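Vellon Drawer and Tray Set -- README

Print this page | E-mail this page

## Summary

Vellon is a small collection of tabletop arrangements built round a single-drawer cabinet, a tray and a changing selection of packaged goods. It holds 159 arrangements in 5 groups. The groups differ in the goods used and in the starting position of the drawer.

## Contents

- `ledel/` -- drawer open at the start
- `gough/` -- drawer shut at the start
- `poneria/` -- drawer part open, tray moved to one side
- `mixed/` -- goods from all groups
- `spare/` -- repeats, not checked

## Furniture and goods

The cabinet is light oak with one drawer and a black metal wire handle. The tray is cream plastic, rectangular, with rounded corners and a low rim. The tabletop is flat and dark grey. Goods are bottles and cardboard boxes of a size that can be laid on the table beside the tray. 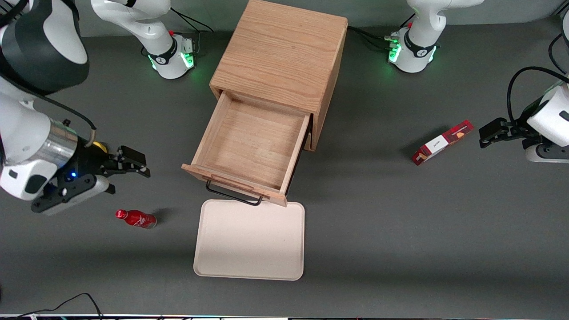
Bottles may stand or lie on their side, and the item list records which. Boxes are entered by their main colours and not by contents. The angle of a box to the table edge is given in whole degrees, measured from the long side. The state of the drawer is entered as open, part or shut; a drawer that sits slightly askew when open is still entered as open.

## Known problems

In `gough/`, 42 entries have no value for tray position. The item list in `spare/` uses an older spelling of the column names (`colour_1`, not `colour_main`). Both will be put right in the next release.

## Use

Read `items.csv` first. Rows join to `layout.csv` on `set_id`. Group `mixed/` should be kept for testing -- it shares goods with the other four.

Last updated: March

Comments (3)

**oakveneer92:** Is the inside depth of the drawer given anywhere? Can't find it in layout.csv.

**tmk:** It's in cabinet.txt, second line. Millimetres.

**papertray:** set_id 92 appears twice in ledel/ with different box angles. Which one is right?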